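Okay so I have been sorting plastic cups again, and I have feelings about it.

Some background for anyone who landed here from the soup post. In March I said I'd help Dorian Caron get all the picnic and party stuff in order before the summer, because Dorian lends it out to half the neighborhood and it comes back in whatever state it comes back in. I pictured one cozy afternoon with a podcast. I did not picture 300 cups! That was his number, and he said it over the phone in a very light voice, like it was nothing.

We have now done two afternoons and we aren't finished. The plates went fast (plates stack, plates are angels) and the forks were boring but fine. The cups are where I got stuck, mostly because they came from so many different places. There's the old Jandska set, which I love, with the thick walls and that slightly chalky feel. Then there are the Lernisano ones that somebody bought for a graduation, and those are lighter and a bit bendy and they nest so tightly that you need two people and some bad language to get them apart. And then a bunch of strays with no name on them at all, which I suspect are the survivors of about ten birthday parties.

My first system was by size. Terrible idea. Half of them are so close in size that I kept holding two up next to each other and squinting, and then I'd put one down and forget which pile it came from. My second system was by brand, and that fell apart as soon as I got to the strays. What I ended up with is color, and I wish I'd started there. You can do color while you're talking, you can do it with your coffee in the other hand, and anybody who wanders in can help without a speech from me first.

The other thing that helped was bins. Open ones, no lids! I had been using Dorian's big lidded tubs from Unar, and every single time I wanted to drop something in, the lid was on, or there was a stack of something on top of the lid. An open bin just sits there and takes what you give it. I like straight-ish sides and a flat bottom, and I like them in a color I can spot from across the room. I paid 18 dollars for mine and I've spent more than that on lunch.

Dorian thinks the bin should match the cups. Blue in blue, pink in pink. I think that's cute but it drives me a little nuts, because then you're always one bin short of the color you have the most of. I'd rather have any old bin and a strip of tape with a word on it. We went back and forth on this for most of Wednesday and I'm not sure either of us won.

I've also come around to doing one cup at a time. I know, I know. It sounds so slow. But when I grab a whole stack I miss the cracked ones, and then a cracked one ends up at somebody's potluck with lemonade running down their arm. One cup, quick look at the rim, quick look at the bottom, on to the next. I get into a rhythm and it's kind of soothing — like shelling peas, if you're the sort of person who shells peas.

One light blue cup on the green belt, and the pink bin still empty: 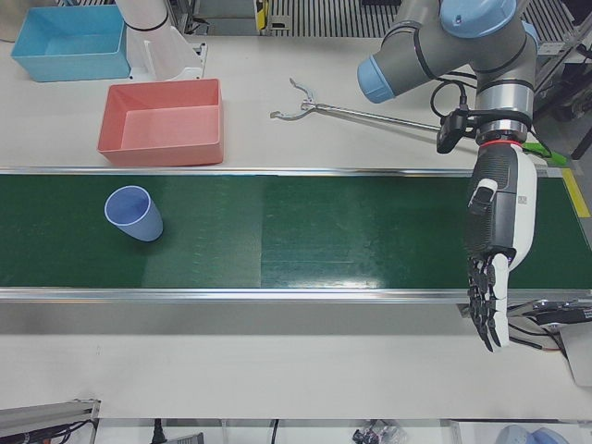
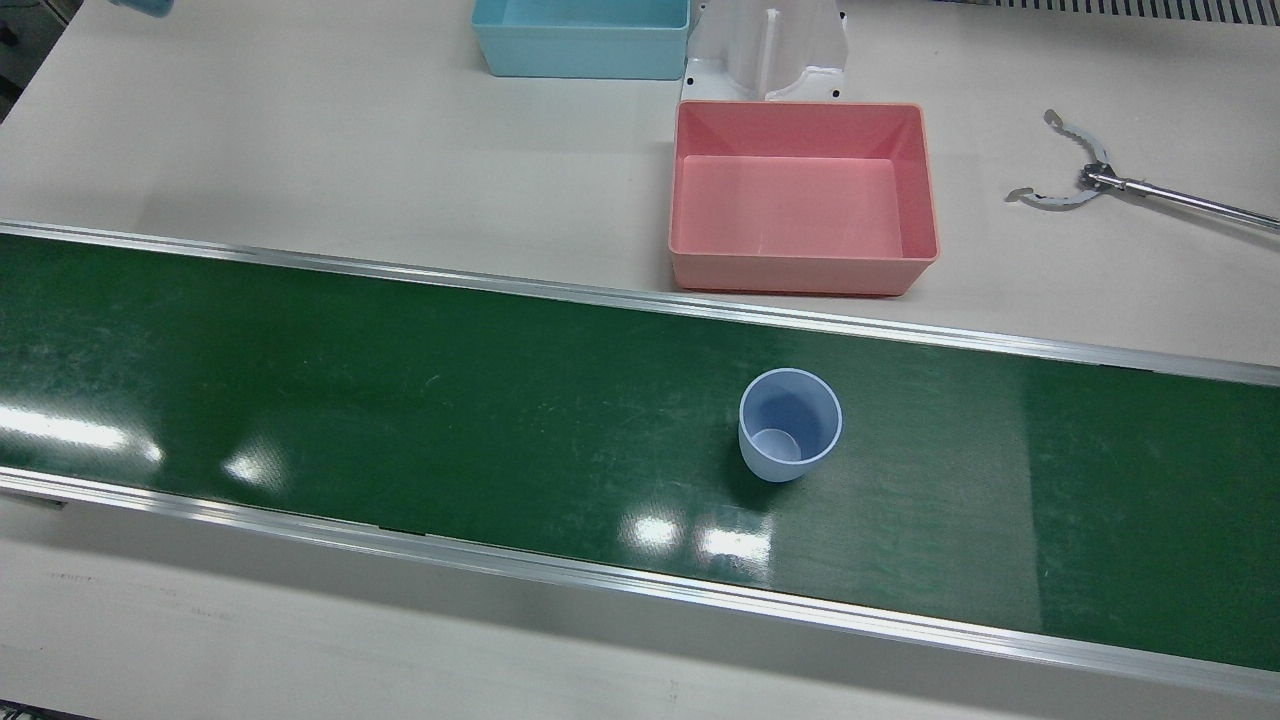

Now, storage. The plan is to keep everything on the low shelves so that people can get at it without a ladder, with the everyday colors in front and the weird ones behind. Dorian wants a sign-out sheet. I want a sign-out sheet too, but I've met our neighbors, and I give it until the Fourth of July.

I still have to deal with the pitchers, and there's a box of tablecloths from the El Ouafi sale that I've been walking past with my eyes half shut. One of them has a stain shaped like Florida. I'm going to try soaking it overnight before I give up on it, and if you have a trick for old berry stains on cotton, please leave it in the comments. Not the vinegar one, I've done the vinegar one, my kitchen smelled like a pickle for days.

Next cup session is whenever Dorian's back stops hurting. I'll bring the tape.

Contact | Copyright, all rights reserved | Back to top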